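Comparing Two Parallel Grippers for Small-Object Handling

Posted in July by the Flidaddale Bench Notes author
3 comments | 12 shares

The purpose of this post is to record the results of a comparison between two parallel grippers, the Jindholm and the Cender, when fitted to the same tabletop arm and given the same task. The work was carried out at the Flidaddale bench over several evenings and one full Saturday. Readers who followed the earlier entries on arm calibration will find that the arm, the mounting plate and the power supply are unchanged.

The task was a single pick and place. A small block is set down within reach of the arm, the arm moves above it with the fingers open, descends, closes, lifts, and releases the block at a fixed point. Each gripper was given 125 attempts. The starting position of the block was changed after every attempt, following a printed list of positions and angles prepared in advance, and the same list was used for both units. An attempt was recorded as a success only if the block was lifted clear of the table and released without being dropped on the way.

Control was provided by the La controller in both cases. La accepts a target opening and a closing speed, and reports the motor current at an interval of 10 milliseconds. Its documentation is short and in places incomplete. In particular, the section on current limits does not state whether the limit applies to the peak or to the average. Testing suggests the average, and the figures below should be read with that in mind.

Results for the Jindholm

The Jindholm completed 118 of its 125 attempts. Four of the failures occurred when the block was turned close to 45 degrees from the line of the fingers. In these cases the fingers met two opposite corners, and the block rotated out before the grip was secure. The remaining failures took place early in the session and were traced to a loose screw at the mounting plate, which was then tightened and marked with paint. Those attempts have been left in the total.

Closing is quiet and even. The fingers showed very little sideways play at the start of the test and slightly more at the end. Replacement pads are simple to fit, although the supplied hex key is too short to reach the inner screws without removing the camera bracket.

Results for the Cender

The Cender completed 109 of its 125 attempts. It closes faster than the Jindholm at the same commanded speed, and on a light block this is a disadvantage. If the arm is slightly off center, one finger arrives first and pushes the block before the other makes contact. Reducing the closing speed improved matters considerably in a separate short trial, but that trial was not part of the comparison and has not been counted.

The Cender has the stronger grip. In a static pull test it held a smooth bar against a load of 400 grams at a current setting where the Jindholm began to slip. For heavier parts it would be the preferred unit. Its cable exits at the side and must be tied back with care, as it caught on the wrist joint on two occasions and stopped the run.

Camera placement

Both grippers were tested with a small camera at the wrist, directed so that the fingertips remain in view. An overhead camera was tried first and was set aside, as the arm hid the block during the final part of the descent, when the information is needed most. The wrist position has its own difficulty. The arm throws a shadow across the table, and the detection software, which had been tuned in even light, initially placed the edge of the block too far to one side. Moving the lamp reduced the error. Using a block in a strong color against a plain surface reduced it further, and this arrangement was kept for all of the recorded attempts.

Exposure was set by hand and locked. Automatic exposure caused the brightness to shift as the dark parts of the gripper moved, and the color threshold could not be relied upon.

Present recommendation

The Jindholm will remain on the arm for light work. The Cender will be kept for the planned tests on metal parts, with the closing speed lowered and the cable rerouted. A second comparison, using softer objects, is in preparation. The position list will be reused with small changes, and the mounting screws will be checked before each session.

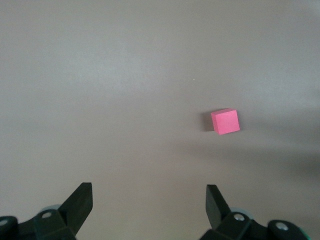 Should the closing speed be the same for every object?

Light objects are best gripped slowly, so that a finger arriving early does not push them out of place. Heavier objects tolerate a faster close, provided that the current limit is set high enough to hold them during the lift.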